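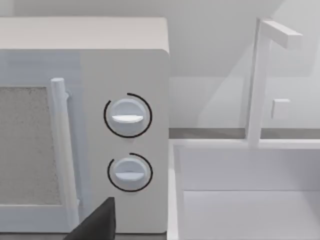

Today I finished to set up the kitchen cell in our simulator at Girkholm. Two arms, one counter, project Gresero. I write down the order here so I can repeat it.

1/ Cameras first. I load the saved Andier profile and check each view before any arm moves. The left wrist view was tilted after the last update – I put it back by hand.

2/ Objects next. Board and plate in front, rack and microwave at the back, apple on the plate. Leave bare counter between the rows, the arms need this space.

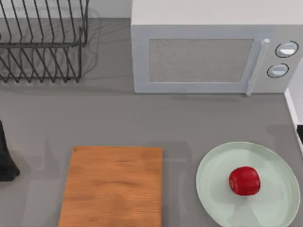

3/ Gripper. I reset the finger offset, then open and close 20 times without any object. If the log shows a drift, I reload the Sfeir joint file and start again.

4/ Contact settings. The apple is the difficult one. With low friction it slides on the plate, so I raise the value in small steps and save after every step. 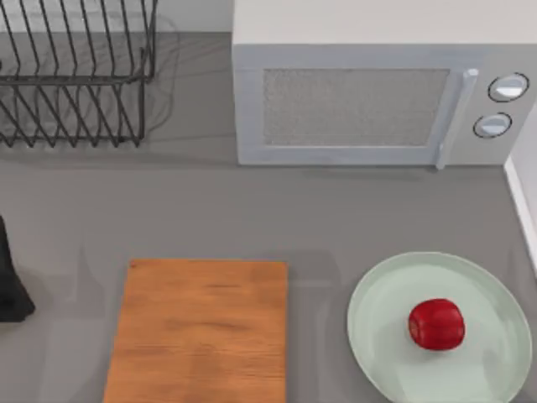 I also keep the random seed fixed at 1792 during this work. A full reset takes about 34 seconds on my computer – slow, but I can live with it. Tomorrow the door hinge.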